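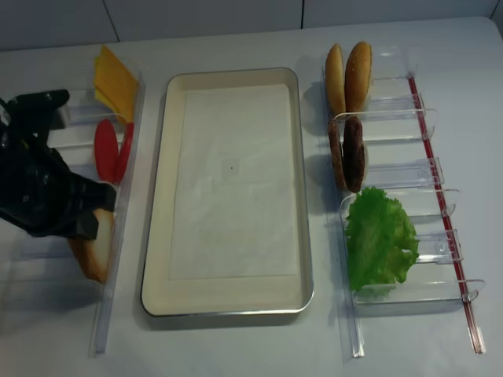 第7章　家事と店の仕事は機械に任せられるか

ナイオ・ンガタ（Ngaio Ngata）
2025年7月21日

サイト内検索　キーワードを入力　検索

7.1　この章で扱うこと

前章までは、工場のなかで決まった部品を決まった場所へ運ぶ機械を見てきた。溶接や塗装、箱詰めといった作業では、対象の形も置き場所も前もって決められる。機械に求められるのは、同じ動きを速く正確に繰り返すことだった。

本章では、人が台所や店の厨房、売り場の裏で毎日している仕事を取り上げる。皿を片づける、洗濯物をたたむ、棚に品物を補充する、パンに具をはさむ。どれも特別な資格のいらない仕事であり、募集の広告には「未経験可」と書かれることが多い。ところが、これらの仕事を引き受けられる機械は、溶接機械に比べるとずっと少ない。

人にとってやさしい仕事が、機械にとってもやさしいとは限らない。この点は第2章で簡単に触れた。ここでは、どこが難しいのかを作業の段階ごとに調べ、現在の機械にどこまで任せられるかを判断する方法を学ぶ。

7.2　「できる」という言葉の三つの意味

新聞や展示会の案内で「ロボットが料理をする」という文を読んだとき、その意味は少なくとも三通りに分かれる。

第一は、一度できたという意味である。うまくいった一回が記録されていれば、この意味では「できる」と言ってよい。失敗した回数は問われない。

第二は、条件をそろえればほぼ毎回できるという意味である。材料は指定の位置にあり、照明は一定で、途中で人が手を出さない。研究室での評価の多くはこの水準で行われる。

第三は、仕事として任せられるという意味である。材料が足りなくなったとき、形の悪いものが混じったとき、床に何かが落ちたときにも、全体として作業が続く。人が呼ばれる回数も、店や家庭が受け入れられる範囲に収まっていなければならない。

議論がかみ合わないときは、一方が第一の意味で、他方が第三の意味で話していることが多い。本章では以後、それぞれを「実演水準」「試験水準」「業務水準」と呼ぶ。

7.3　ハンバーガーを組み立てる作業

具体例として、焼き上がった材料からハンバーガーを一つ組み立てる作業を考える。調理そのものは含めない。材料は、半分に切ったバンズ、パティ、チーズ、トマト、レタスとする。材料を仕切りのあるラックに立てて並べ、紙を敷いたトレーの上で重ねていくことにしよう。

人に頼むなら、「下のバンズを置いて、順に重ねて」と言えば足りる。機械に頼む場合は、この一文をさらに細かい動作に分ける必要がある。次の表現は一つの分け方であり、唯一の正解ではない。

（1）次に取る材料を決める。
（2）ラックのどこに、どちらを向いてあるかを知る。
（3）隣の材料や仕切りに触れずに指を入れる。
（4）つぶさず、落とさない力でつかむ。
（5）立っているものを引き出し、寝かせる向きに変える。
（6）すでにある層の上に、ずれないように置く。
（7）指を離し、材料が指についてこないことを確かめる。

バンズを取る場合を考えてみる。バンズは柔らかく、強くはさむとへこむ。へこんだあとで戻るかどうかは、焼き方や置いた時間によって違う。切り口と外側の皮では滑りやすさも同じではない。それでも全体に厚みがあるため、五種類の材料のなかでは扱いやすいほうに入る。

チーズになると事情が変わる。薄い四角のチーズが重なっていると、一枚だけを取るのが難しい。人は指先で角をずらし、一枚めくれたことを感触で確かめている。この「ずらす」という動作は、つかむ動作とは別に用意しなければならない。二枚取れてしまった場合に、そのことに気づく手段もいる。

トマトの輪切りは表面がぬれており、力を強めると崩れ、弱めると滑る。レタスは一枚ごとに形が違い、縁が縮れているので、どこまでが一枚なのかをカメラで見分けにくい。軽いため、指を開いても落ちずに残ることもある。

パティは比較的しっかりしているが、焼き色の濃さが一枚ずつ異なる。色だけを手がかりに材料を見分けるしくみでは、よく焼けたものとそうでないものを別の材料と判断するおそれがある。

もう一つ注意したいのは、透明な仕切りである。透明な板は背景が透けて見え、光の当たった縁だけが明るくなる。奥行きを測るカメラの種類によっては、板がそこにないものとして距離を返す。人の目にも見えにくいものだが、人はぶつかった瞬間に手を止められる。機械に同じことをさせるには、力を感じるセンサーと、それに応じて動きを変える制御が必要になる。

7.4　誤りは積み重なる

組み立ての難しさは、一つ一つの動作の難しさだけでは決まらない。動作は続けて行われ、前の結果が次の出発点になる。

下のバンズが少し傾いて置かれたとする。パティを載せるとき、機械が平らな面を想定していれば、パティは片側へ滑る。その上のチーズはさらにずれる。最後のバンズを載せて軽く押したところで全体が崩れた場合、失敗が起きたのは最後の動作だが、原因は最初の動作にある。

一回の動作の成功率が高くても、動作の数が多ければ全体の成功率は下がる。各動作が互いに影響しないと仮定すれば、全体の成功率は各動作の成功率の積で求められる。実際には上の例のように影響し合うので、積の値は目安と考えておく。

この問題への対応は二つに大別できる。一つは、各動作の精度を上げること。もう一つは、途中で状態を見直し、ずれていれば直すことである。人の作業者は後者に多くを頼っている。ずれたトマトを指で押し戻す動作は手順書に書かれていないが、昼の混雑時の厨房を見れば何度も目に入る。

7.5　事例：ブルルカヴサイドの軽食店

ブルルカヴサイド（Brurkavside）の軽食店で、オリルス社（Olilus）の組み立て装置「Raju」が試用されたときの記録を見よう。装置は材料の取り出しから積み重ねまでを受け持ち、焼く作業と包む作業は従業員が担当した。

試用期間中に組み立てを始めたのは325食である。そのうち、従業員が一度も手を出さずに終わったものは300食だった。残りには、従業員が位置を直したものと、途中で取りやめて作り直したものの両方が含まれる。記録では両者が区別されていない。

割合にすると9割を超えており、試験水準としてはよい結果に見える。しかし店長の評価は分かれていた。装置が止まったとき、従業員は焼き台を離れて対応しなければならない。止まる時刻を予想できないため、いつも一人が近くにいる必要があった。その結果、人手が空いたと言える時間は、成功率から期待されるほど長くならなかった。

材料の準備にも時間がかかった。装置は、材料がラックの決まった区画に、決まった向きで立っていることを前提としていた。補充は開店前と昼過ぎに行われ、慣れた従業員でも一回に15分以上を要した。それまでの方法では、材料は浅い容器に重ねて入れておくだけでよく、並べる手間はなかった。

一方で、店長は一食ごとの量のばらつきが減ったことを評価している。閉店後に残る材料の数を見積もりやすくなったという。仕入れを担当する者にとっては、組み立ての速さよりもこちらのほうが重要だったかもしれない。

店は9月に試用を終え、装置を朝の時間帯に限って使う契約に切り替えた。朝は品目が少なく、レタスとトマトを使わない商品が大半を占めていた。

7.6　環境を整えるか、機械を賢くするか

前節の事例からは、作業を機械に合わせるという考え方が読み取れる。材料を立てて並べ、仕切りで分け、トレーの位置を固定する。このように整えられた環境では、見分ける問題とつかむ問題がどちらもやさしくなる。工場の自動化は長くこの方法で進んできた。

家庭では同じ方法をとりにくい。冷蔵庫の中身は日ごとに変わり、まな板の置き場所も使う人によって違う。夕食の支度の前に材料をラックへ並べ直すのであれば、その間に料理の半分は終わってしまう。家庭向けの機械には、整っていない状態から始められることが求められる。

近年は、人が遠隔で機械の手を動かし、その動きを大量に記録して機械に学ばせる方法が広く試みられている。ノダドロウ（Nodadlow）計画もその一つで、食器の片づけや衣類の整理を含む18種類の家事を対象とした。計画の報告書によれば、学習に使った台所ではよく動いた機械が、流しの高さの違う台所では皿の縁をつかみ損ねたという。学んだ場所と使う場所の違いをどう埋めるかは、第9章で改めて扱う。

環境を整える費用と、機械の能力を高める費用は、別々の人が負担することが多い点にも注意がいる。前者は店や家庭が日々の手間として払い、後者は開発する会社が払う。カタログの価格には前者が表れない。

7.7　用語の整理

把持　対象をつかみ、保つこと。
柔軟物　力を加えると形が大きく変わるもの。布、葉物野菜、パンなど。
介入　機械の作業中に人が手を出すこと。位置の修正、再起動、作り直しを含む。
段取り　作業を始める前の準備。材料の補充や整列を含む。

次節からは、介入の回数と段取りの時間を使って業務水準を評価する手順を説明する。計算には第4章の表を用いるので、手元に用意しておくこと。

お問い合わせ　｜　© 2025 Ngaio Ngata　無断転載を禁じます　｜　ページの先頭へ戻る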